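Journal > House > Clearing up

Print this post | E-mail this post

The table, again

7 July 2025, by Keir Tennant

Ok quick one tonight, I have about 10 minutes before I need to move the car.

Started on the living room. Finally. I said in December I'd get the round table back to being a table and then winter went by and spring went by and it was still where everything lands. Mail, snacks, toys, hair stuff. You walk in, you put down whatever is in your hand, and that's its home now.

The rule I'm trying (stole it from a comment on the last post, thank you whoever you were) is one surface a night. Not the room. One surface, start to finish, then stop even if you feel like going on. Stopping is the hard part for me. I get going and then it's one in the morning and I have every drawer in the house on the floor and no place to sleep.

So, the table. I keep the gold and white cloth on it all year. My aunt thinks it's a holiday cloth. It's not, it's just gold. I like the little rosettes and it hides crumbs pretty well, which is maybe part of the problem.

Three piles: trash, goes somewhere else, stays. Trash was easy, mostly snack bags. I don't know why we fold down the top of an empty bag and put it back like there's something in it. We all do it. I've done it twice this week.

"Goes somewhere else" is where it falls apart, because somewhere else is full too. The TV cabinet was supposed to be the overflow for the table and now it needs an overflow. Drawers are jammed. I opened one looking for batteries and closed it agian.

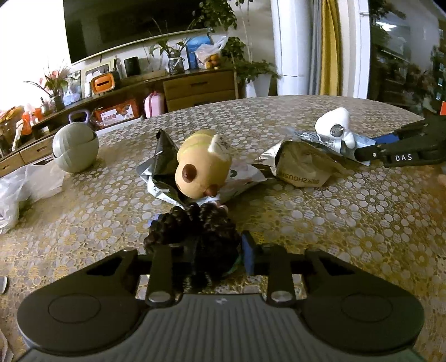 Plush guy on his snack bag throne, braids, wrappers, and the cabinet behind that I'm not ready to talk about.

The braids are mine to deal with. The wig piece needs a proper box with a lid, somewhere it won't get squashed or have crumbs in it, and I keep putting that off because I want the right box. I had my eye on a Skeda one, medium size, but they only sell it in a set of four and I do not need three more boxes. Well. Maybe I do.

The beige fellow stays. I tried him in the bedroom once and there was an outcry. He can live on the table if he's the only one living there, that's the deal.

Gray round container with the lid: stays too, but it has to get a job. Right now it's a thing that other things lean on. Thinking keys? Or just candy. Candy would at least get the wrappers all in one spot.

Cabinet is tomorrow or the day after. Notes to self so I don't stand there staring at it:

Kettlebell goes to the bedroom floor where I'll trip on it and maybe use it. It's lavender, it's pretty, it's been decor for months.

Lunchbox to the kitchen. No discussion.

Oranges to the kitchen too, out of the plastic bag and in the bowl.

Plants stay where they are. The one with the pink tips likes that spot and I'm not messing with it. The tall one in the glass vase needs fresh water, I think I'm late on that.

Photo stays. Speaker stays. Tissues stay, we'd only go looking for them.

Boxes, I have to open and see. Could be something good, could be more boxes.

Somebody asked how much stuff I've gotten out of the house since I started keeping the list. 212 things as of last night. 153 of those were paper so don't be too impressed. The Ondska lamp finally went, to a neighbor who has the patience to rewire it, and two bags to the thrift place on Strachan. They've moved the drop-off door around back by the way, took me forever to find, I was walking up and down with a bag in each arm like a lost mule.

Still haven't decided on the side chair. I sat in it while I wrote this and it's really not comfortable. But then where does the coat go.

Anyway the car. If anyone has a good box for braided hair, longish, with a lid that stays on, tell me in the comments. Under twenty bucks if posible. And if you've done a TV cabinet in one evening I want to know which drawer you started with.

More when the cabinet's done.

Print this post | E-mail this post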